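Marites Soriano builds her arm on Wednesday nights

Marites Soriano has spent 17 months on a robot arm she calls Bilo. It lives at Pondden, the shared workshop where she rents half a bench, and it has been taken to bits more often than she cares to say.

"The first version couldn't lift a teaspoon," she says. "I'd bought motors by price. Dimas Kwok had the next bench and he lent me two better ones, and I never gave them back."

She fixes sewing machines for a living and had not written a line of code before Bilo. Sekar Pasaribu, another member, helped with the control program – "she wrote the part that works, I wrote the part that prints messages" – and the wiring is all Soriano's own.

The fingers

The gripper took longest. It has two dark grey fingers that narrow towards the tips, each with a small triangular opening near the end.

"I wanted the ends to give a bit," she says. "With a solid tip you either drop the thing or crush it. I got through a whole bag of ping-pong balls."

She checks the fingers from the wrist camera, closing them slowly and watching the gap between the tips.

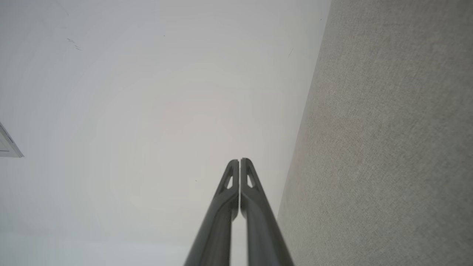 What comes next

In June she plans to add a turning base, so that Bilo can reach a second tray. The parts have cost her 288 pounds up to now, and she has set aside another 100.

"After that I'd like it to sort bobbins," she says. "I've got drawers of them at home. My sister thinks I should just sort the bobbins."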